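Setting up a season in Pirkura League Manager

Section 4. Moving a player to a new team

Before you start, check that the season is open and both teams are already registered. You need the player's license number, for example 1514.

1. Open the Teams menu and choose the old team.
2. Click on the name of the player. In our test league this is Rogério Sales, forward, team Brirneck.
3. Press Transfer. The program asks for the new team and the first game day.
4. Choose the new team (here Escobar) and type the date, for example Dec 12, 2020.
5. Press Save and wait until the green line appears.

Note: Goals and penalty minutes stay with the old team. Only the career page adds them together.

Note: If the jersey number is already taken, the program gives the next free one. You can change it later under Roster.

Caution: Do not press Transfer 2 times. The second click makes a double record, and the game sheet will then not print. To remove it, go to Tools, Repair, and enter code 1780.

6. Print the new roster and give it to the scorekeeper before warm-up.

For leagues which started in September with the older Zulteck file, import the file first and do the transfers after. Questions about the import go to Akihiko Nishimura at the help desk.
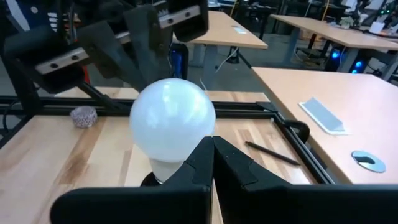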